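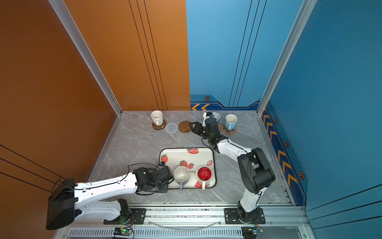 Mugs, coasters and a tray, with orange and blue walls behind.

Bukola Tamuno
Mar 30, 2018

1/ Many people asked me how I learned to serve tea to guests after I moved to Ivilville. So I will write it in small parts. English is my third language, please be patient with me.

2/ In the house where I grew up, you did not ask a guest "do you want something to drink?" You brought it. To ask was almost rude, as if you hoped the answer would be no.

3/ My first month in Ivilville I visited a neighbor. She asked if I wanted tea. I said no thank you, as I was taught, and I waited for her to ask the second time. She did not ask the second time. I went home very thirsty.

4/ Later I told this to Edivaldo Evangelista, who sat next to me in the evening language class. He laughed so much that the teacher stopped the lesson. The same thing had happened to him, but with a whole dinner.

5/ We made a rule between us. In this country, the first answer is the real answer. If you want the tea, say "yes, please" immediately. It took me one year to do it without shame.

6/ The other direction was also difficult. When people came to me, I put tea in front of them without a word, and some of them did not like tea. They drank it very slowly and looked at the window.

7/ Now I ask, but I ask with a choice inside. "Black tea or mint?" It is still an offer that is hard to refuse, my mother would accept it, and the guest gets something she can drink.

8/ About the mugs. At home we had small glasses and you filled them many times. Each filling was a reason to stay longer. With a big mug the visit has one length — when the mug is empty, people begin to look for their coat.

9/ So I pour the mug only a little more than half. Then I can offer again. Edivaldo says this is a trick. I say it is hospitality.

10/ About the coasters. I did not own one until I was 25. I thought they were for people with expensive tables. Then I bought a used table from a lady in Szabo and she gave me four coasters with it, and she looked at me very seriously when she gave them.

11/ About the tray. If you buy only one thing, buy this. Mine came from the market in Flulport, and I carried it on my knees in the bus. You can carry everything in one trip, and you do not leave your guest alone in the room again and again.

12/ Sugar goes separately, in its own bowl, with its own spoon. My aunt in Celen puts it directly in the pot and I love her, but I do not recommend this with new friends.

13/ Something sweet beside the tea is good, and it does not need to be homemade. I buy plain biscuits. When I baked for guests they felt they must praise it, and the conversation became only about cake.

14/ In July I saw my first neighbor again, the one from part 3. I told her the story at last. She put her hand on her mouth and said "you wanted the tea?" She made me two cups that afternoon.

15/ For those who asked about the mint: I grow it in a pot by the kitchen door. Give it water often and cut it from the top. I will write about drying the leaves another time — now I have to go, my class starts at six.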